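The blue crates are back at Rosine

Monday, August 22, 2022 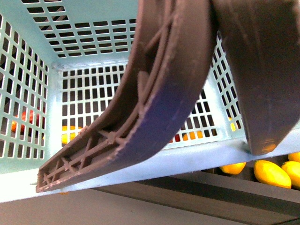
Red, orange and yellow showing through the side of a crate.

Those of you who have been collecting your fruit and veg from Rosine since May will know that we spent most of the early summer muddling along with cardboard boxes, and what a soggy business that was by the end of a wet week! Well, we have at last bought ourselves a proper set of crates — 24 of them, in a pale blue that has grown on all of us — and they have been in use on the Wallton round for a fortnight now.

They are full of little holes, so the air can get in and out, and you can peep through to see what colours are waiting before you have lifted a thing. Tomatoes seem happier in them, and so do the plums, although very small cherry tomatoes are best left in their paper bags.

We packed 103 orders last week, our best so far (it was nearly 100 the week before), and the crates were all out of the door by lunchtime. Please do bring yours back when you next call in, or leave it with the kind people at Kokkinos, who have found us a dry corner behind their shop. A quick rinse under the tap is plenty, and please don't put them in the dishwasher, as the rims may warp.

The yellow peppers should carry on well into next month, and there will be more beans than anyone could reasonably want.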